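The Long Way to a Kitchen Table

By Hiwot Wubshet

When I arrive at Lorena Farías's workshop, she is on the phone with a customer about a chair that rocks when it isn't meant to, and she waves me toward the kettle with her free hand. I make us both tea (she takes hers with far more honey than I would have guessed) and wait on a stool by the window until the chair has been talked through to everyone's satisfaction.

"He's going to put a folded card under it," she says when she hangs up. "I told him it was fine for now. I'll go over and fix it properly when the roads clear."

Farías has been repairing and refinishing old furniture under the name Sosa, her grandmother's surname, for long enough that people in town use it as a verb. You get a thing Sosa'd. She laughs when I bring this up, and then admits that she put it on a mug.

Starting out with the wrong piece

Her first job was a dresser, and she is still embarrassed about it. "I sanded straight through the veneer," she says. "I was so proud of how smooth it was getting, and then there was this pale patch, and I sat down on the floor and cried. My aunt had given me that dresser. She kept it anyway, she put a doily on it, and the doily stayed there for the rest of her life."

She took a weekend class after that, and then another, and then went to work for a small shop called Karnano, where the owner gave her nothing but drawer runners for 3 months. She didn't mind as much as you would think. Drawers, she says, teach you patience, and they teach you where the candle stub is kept.

"You rub a little wax on the runner and the customer thinks you're a magician. I've had people hug me over a drawer!"

What people bring her

Mostly they bring tables. There are beds and bookcases too, and once a pulpit, which she had to take the door off its hinges to get inside, but it is tables that fill up the calendar, and she has thought a good deal about why that might be. People will give away a sofa without a backward look, she tells me, and then drive 179 miles with a table strapped to the roof.

"It's where they did their homework. It's where somebody told them something. They come in and they put their hand flat on it while they're talking to me, and they don't know they're doing it."

She asks every customer which marks they would like to keep. Some want the whole top taken back to bare wood, and she'll do that, although she makes them sleep on it first. More of them, once they have been asked, start pointing: the ring from a coffee pot, the dent from a dropped iron, a child's initials on the underside where the child believed they would never be found.

On color, and on leaving things alone

We talk for a long while about stain, which is a subject she can keep going on well past a second cup. She is fond of warm browns, the kind with some red in them, and she doesn't care for gray at all. A few years ago everyone wanted gray. She did over a dozen gray tables and was polite about every one.

"Now they're coming back to me to have it taken off," she says, looking very pleased. "I charge the same both ways."

Her advice for anybody at home is gentle and not very expensive. Wipe up spills. Use a soft cloth. Keep the table away from the radiator, and if you have to have it in the sun, turn it end for end every April so that it fades evenly. Try any product underneath before you put it on top, and try it again the next day in case you were fooled by the light.

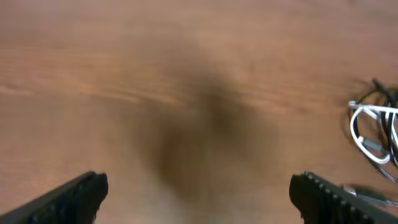

What comes next

She would like to teach, she says, and has been talking with the library about an evening class for beginners. There would be room for only a few people, and they would all start on drawers. She has already begun saving candle stubs in a coffee can.

The phone rings again while I'm hunting for my gloves. It's the man with the chair. The folded card has worked so well that he is wondering whether she needs to come at all, and Lorena, who has put the receiver against her shoulder so she can say goodbye to me, tells him she'll be there regardless, and would he please not sit down too hard.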